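Print this page E-mail this to a friend
Search Enter keyword Go

In Praise of the Half-Empty Fridge

6/7/18

I grew up in a house where an empty shelf in the refrigerator meant something had gone wrong. My mother shopped as if the roads were about to close. We had three kinds of mustard, a drawer of cheese ends, and a family-size tub of sour cream behind another family-size tub of sour cream (she couldn't see the first one, so she bought the second one, and you can guess how the first one ended up). I carried that straight into my own adult life and never gave it a thought until last December, when we moved to Kevau and the big refrigerator didn't fit through the kitchen door.

We measured it twice. We took the doors off. My friend Hae-won Na, who has moved apartments 13 times and has opinions, told me to sell it on the spot and get something small, and I laughed at her. Then we sold it on the spot and got something small.

I was miserable for a month! I want to be fair about this because people who write about having less stuff tend to skip that part. I'd come home from the Flarkby market with my usual four bags and end up sitting on the kitchen floor playing a puzzle game with yogurt. A watermelon was out of the question. So was a turkey, so was the giant lasagna I make when anybody has a baby. I had to freeze things at my sister's, and she charged me rent in dumplings.

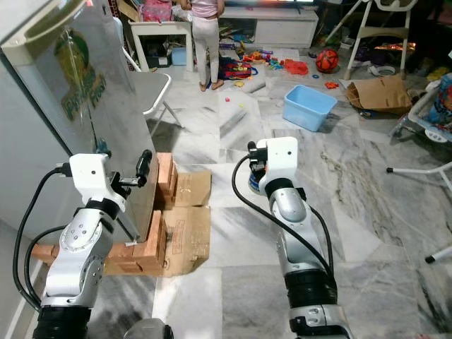 But somewhere in the second month I stopped buying four bags. I'd get one bag, and we'd eat what was in it, and then I'd go get another. And I noticed I was throwing out almost nothing. The old fridge used to get a big guilty cleaning every few weeks, with me holding my breath over a bag of liquid cilantro. Now if there's cilantro in there I know it, it's right in front of my face, and it goes on everything until it's gone.

So my argument is that most of us own too much refrigerator. I know how that sounds. I know there are families of six out there who need every inch, and people who live an hour from the nearest store, and people who work nights and can only shop once every two weeks. I'm not talking to them. I'm talking to couples like us, and to my neighbor, who lives alone with a double-door model the size of a phone booth that she uses for seltzer.

The stores don't help. I went into Amaral on Second Street just to look at what they had, and the salesman walked me right past the small ones (they're in the back by the restrooms) to a thing with a screen on the door. It was over 2,000 dollars. He told me it would show me pictures of my own food. I told him I could open the door and look at my own food, and he said yes, but this way I wouldn't lose the cold air. I've thought about that conversation a lot more than it deserves. You'd only need a picture of your food if you had so much of it you'd lost track!

And people do lose track. When I brought all this up at dinner, Hye-jin Hyun went home and priced out everything she tossed from her fridge over the winter, because she's that kind of person, and it came to 600 dollars. She was so annoyed she called me at eleven at night. A good chunk of it was salad in plastic boxes. I feel for her, I really do, because I think buying salad is a way of buying the week you wish you were going to have. You're going to be the person who eats salad on the night you get home late. Then you get home late and have toast.

A small fridge won't let you shop for that person. There's room for the toast butter and tomorrow's lunch and maybe a piece of fish, and that's a pretty accurate portrait of my life.
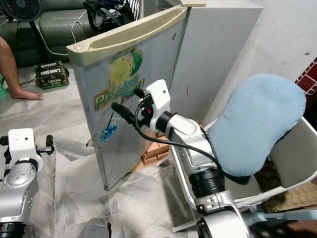

A Precise Frost mini fridge with its door open.

Now, the complaints, and I've heard them all. Shopping more often takes time. It does, though I go on foot on my way back from work and I'd rather pick out three tomatoes than fight for a parking space at Kostach. Buying in bulk is cheaper. Sure, if you finish it, and I never once finished it. What about company? When people come over I borrow a cooler and a bag of ice, same as my grandparents did, and the drinks come out colder than they ever did before.

The one complaint I don't have an answer for is ice cream. The freezer part of ours will take a single pint if you lay it on its side and give up on ice cubes. I miss having a choice. I miss standing there at ten o'clock with the door open, deciding. My husband says we should get a second little fridge just for that and put it in the hall closet, and I've told him no, but I did go and measure the closet.

Print this page E-mail this to a friend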